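Rurkano — module de crédits prépayés

Le module tient le solde des comptes clients de la boutique Brarna et débite chaque commande à la validation du panier. Version stable : 27. Base de données requise : celle de Brarna, schéma inchangé.

Rechargement

Trois modes sont acceptés : carte, virement, espèces au comptoir. Le montant minimal est de 800 crédits. Un virement reste à l'état « en attente » jusqu'au rapprochement bancaire — le solde affiché n'en tient pas compte.
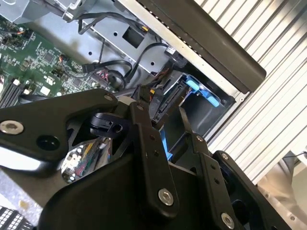 Sigita Rimkutė demande si un virement en attente peut couvrir une commande déjà passée. Non : la commande est mise en file et le débit part au rapprochement.

Plafonds

Le solde d'un compte ne dépasse pas 3000 crédits. Au-delà, le rechargement est refusé avec le code PLAFOND et aucune écriture n'est créée. Le paramètre se règle dans le fichier pärn.conf, section Nitov.
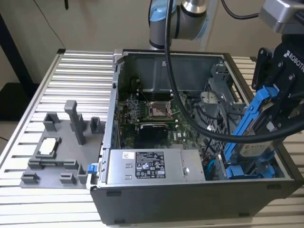

Limites connues

Les remboursements partiels arrondissent au crédit inférieur. L'export du journal s'arrête à 3000 lignes — relancer avec l'option --suite pour obtenir le reste.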